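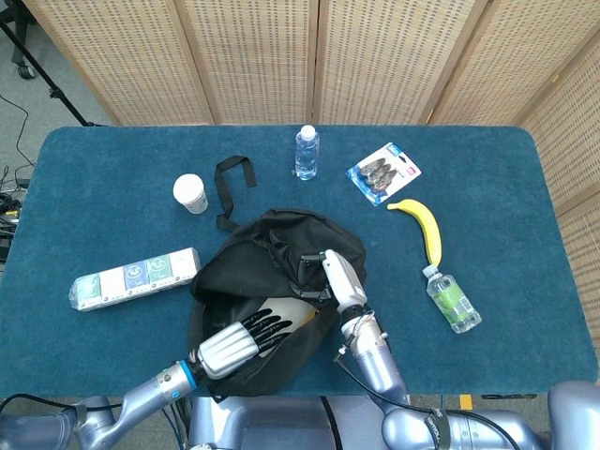
Most complaints about a noisy room are complaints about reverberation, according to the acoustic consultant who runs the Ratby office of Onyeka. She has spent much of her working life measuring the time a sound takes to decay by 60 decibels in rooms where people are expected to talk to one another. Clients tend to arrive having already bought something. Often it is a folding screen, of the sort with woven panels in a light wood frame, placed behind a table in the hope that it will deaden the room. "A screen of that kind divides a room for the eye," she says. "A panel with small holes in it and nothing behind it lets most of the sound straight through. It needs an absorbent layer, and it needs some depth."

Her starting point is the volume of the room and the area of each surface. From these she works out the absorption already present and the amount required to reach a target. For a meeting room of ordinary size she looks for a decay time somewhat above half a second in the middle frequencies. Village halls and canteens are allowed longer. "People ask for silence and I have to talk them out of it. If you take the decay down too far, a person at one end has to raise their voice to be heard at the other, and everyone goes home tired."

Carpet is the next subject. She regards it as useful against footsteps and scraping chairs, and as overrated for speech. A thin carpet laid on concrete absorbs well at high frequencies and very little lower down, where a good part of the energy in a voice lies. The outcome is a room that sounds dull and still booms. Cloth coverings on furniture behave in much the same way. "Felt on a table stops the cups clattering. I would put it down for that and leave it out of the calculation."

The job she refers to most is the canteen at Bolteren, a single-storey building with a plastered ceiling and glass along one side. The first survey gave a decay time of 2 seconds at 500 hertz with the room unoccupied. The owners had been quoted for a complete suspended ceiling. She advised rafts instead, hung 200 millimetres below the plaster so that both faces were exposed to the sound, with the remaining panels fixed at head height on the wall opposite the glass.

"Position matters more than people expect. Two hard walls facing each other will give you a flutter whatever you hang overhead. Clap your hands and you can hear it, a sort of zip. Treat one of the pair and it goes."

The material was Vudden, a pressed mineral board supplied in square-edged sheets. Order number 929 covered the whole job, including four spare sheets, and came to just under £4,000 before fitting. She is particular about spares. Boards from different batches vary in colour, and a replacement bought later will show.

Asked about paint, she is brief. An ordinary emulsion applied by roller closes the surface of a porous board and can remove much of its performance. Where a colour is wanted, it should be sprayed thinly or ordered from the factory. She was called back to one school hall in December after decorators had given every panel two coats. The panels were replaced.

For anyone unable to pay for a survey, she suggests recording a burst balloon on a telephone and comparing the recording with one made in a room that is known to work. The method gives no figure worth quoting, but it will show whether the problem is the room or the equipment in it. Fans, projectors and fridges should be switched off first and then turned on again one by one.

The interview took place on 10 October 2019. Site notes from Bolteren, with the decay times for each octave band, can be requested from the Ratby office.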